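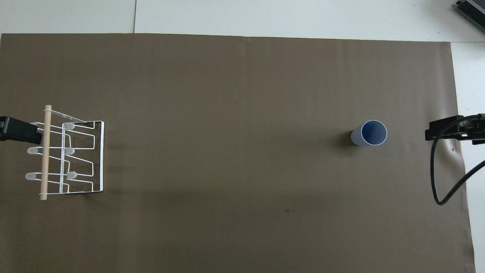 Issue 129 - page 71

Where does the water go?
How wet things get dry

Spill a little water on a path on a warm morning and it makes a dark patch. Go back at lunchtime and the patch has gone. Some of the water may have soaked into cracks, but most of it has gone into the air. This is called evaporation.

What is happening?

Water is made of very tiny bits called molecules. They are far too small to see, even with a school microscope. The molecules in water are always moving and bumping into each other. Some move slowly and some move fast.

Now and then a fast one near the top of the water gets enough of a push to break away and float off into the air. When it does this it is no longer part of a liquid. It is part of a gas called water vapour. You cannot see water vapour, but there is some in the air around you now.

Water does not have to boil to do this. A puddle dries up on a cold day too, only more slowly.

What makes things dry faster?

Heat helps. Warm water has more fast-moving molecules in it, so more of them can escape. A wet towel dries sooner in August than it does in winter.

Moving air helps as well. If the air is still, the air close to a wet thing soon fills up with vapour. A breeze carries that damp air away and brings drier air in.

Then there is space. A jumper dropped in a heap can stay wet in the middle for days. Hang the same jumper up and air can reach nearly all of it. A dish rack works in the same way. The plates stand apart in the slots, water runs down them and drips off, and air gets to both sides.

Damp air slows everything down. On a foggy day the air is already holding nearly all the vapour it can, and washing on the line hardly dries at all.

Going the other way

Water vapour can turn back into liquid water. This is called condensation. It happens when the air cools down. You may have seen it on the bathroom mirror after a bath, or on the outside of a cold glass of milk. Clouds are made in this way too, high up where the air is cold.

Try it yourself

You will need: two saucers, a glass, a teaspoon and some water.

1. Put two teaspoons of water in each saucer.
2. Put two teaspoons of water in the glass.
3. Leave one saucer and the glass side by side on a sunny windowsill. Put the other saucer in a cupboard.
4. Look at all three before school and again at bedtime. Write down what you find.

The water in the glass has only a small surface, and the sides keep the air above it still. Which do you think will dry up first?

Your letters

Juniper Iwasaki asked us why she feels cold when she gets out of the swimming pool, even when the day is hot. Water needs heat to evaporate, and the water on your skin takes some of that heat from you. Sweat cools you down in the same way - your body makes it when you are too hot.

Hsiu-ying Kuo wants to know if the sea will ever dry up. The sea loses water to the air all the time, but rain and rivers keep putting it back. The salt stays behind when the water leaves, and that is why rain does not taste salty.

Words to know

Evaporation: when a liquid turns into a gas.
Condensation: when a gas turns back into a liquid.
Water vapour: water in the form of a gas.

Next issue: why does ice float?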